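Fulora Kids' Pull-On Jeans

Home / Kids / Bottoms / Jeans

Hi, Darcy Cartwright here, I pick the kidswear for Mestesell. I've been after a decent pull-on jean for ages (my youngest flatly refuses buttons before school!) and these are the ones I kept coming back to.

The waist is soft elastic, so kids can do the whole job themselves, and there's enough room in the seat for climbing, squatting and general playground carry-on. I went for a mid-weight denim with a bit of stretch. It's fine for cooler mornings and my two don't whinge about it at lunchtime.

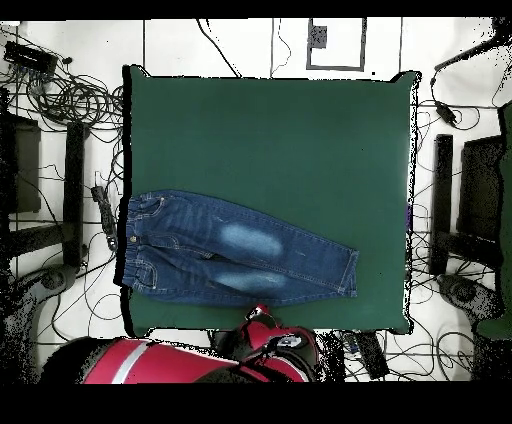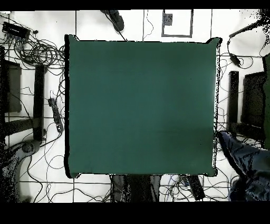 First photo: children's jeans in blue denim, folded lengthwise, with lighter patches at the knees.

Sizing: they come up a touch long, so if your kid is between sizes go for the smaller one. The hems are easy to roll. Size 8 is my favourite fit on a skinny kid.

Care: cold wash, inside out, with other dark colours. Line dry in the shade. Please skip the dryer, it's murder on elastic!

Sizes: 2 to 8
Style no.: 212
Colour: Blue denim

More sizes land in January. Exchanges are free if you keep the tags on.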